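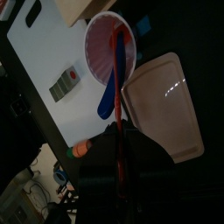 I've been arguing with people about success rates for most of my working life, and I'd like to argue with you about them too. The number everybody puts in the abstract is how often the robot finished the task. Fine, I want to know that. But a finished task is one bit of information squeezed out of a very long, very busy stretch of motion, and I think we throw away the good stuff when we stop there. Take a gripper holding a long red handle that runs right alongside a blue spatula, and even partly over it, with a plate under the pair of them. Say the instruction is "move the red one." If the red one ends up where it should, we write down a 1. Did the spatula get dragged along for the ride? Did the plate get shoved? Our score sheet had no column for that, and neither did most of the papers I grew up on.

I bring this up now because of what happened with our Kindow policy in November. We ran two versions against each other on the toy kitchen setup, 300 trials each, and they came out nearly tied. Kheri Mfinanga was ready to call it a draw and go to lunch. Then Tia Clegg asked to rewatch the wrist video from the successes only (who does that? you watch the failures!), and she came back on Monday with a very different story. The first version left the other objects pretty much alone. The second one got there by plowing. It would pin a neighbor, push it into something else, and use the jam as a kind of backstop so its own target couldn't roll away. Kind of brilliant, and I would not let it anywhere near my glassware.

So here's my opinion, and I hold it pretty hard: every manipulation result should come with a disturbance score next to the success score. Ours is dead simple. You note where everything was before, you note where everything is after, and you add up how far the things you didn't ask about have moved. Trefor Wynne wrote the first script in an afternoon and it's ugly but it works. It misses stuff that gets bumped and slides back, and it doesn't know that tipping a full cup is worse than nudging a block. I can live with that for now.

Gunther Hellwig, who I've been disagreeing with since we were both at Dollard, thinks this is fussy. His view is that clutter is the whole point, people shove things around in their own kitchens all day, and if you punish contact you get a timid robot that hovers over the counter and never commits. He has a point about the hovering! We tried putting the disturbance score straight into training at a weight of 10 and the arm turned into a nervous houseguest. At 2 it was usable, and the success rate dipped a little. But I'm mostly not asking anybody to train on it. I'm asking them to report it.

The other pushback I get is cost. Rewatching video is slow, sure, and the Clindanell group runs way more trials than we do. But the overhead camera is already on. You've already paid for the data - it's sitting on a drive somewhere with a folder name you'll regret. Cleiton Portela went back through 13 of our older experiments with Trefor's script, and two of the rankings flipped once you cared about the neighbors. One of those was a result I'd given talks on, so that was a fun afternoon.

If you're reviewing papers this season, try asking for it. Just one line in the comments: what moved that wasn't supposed to?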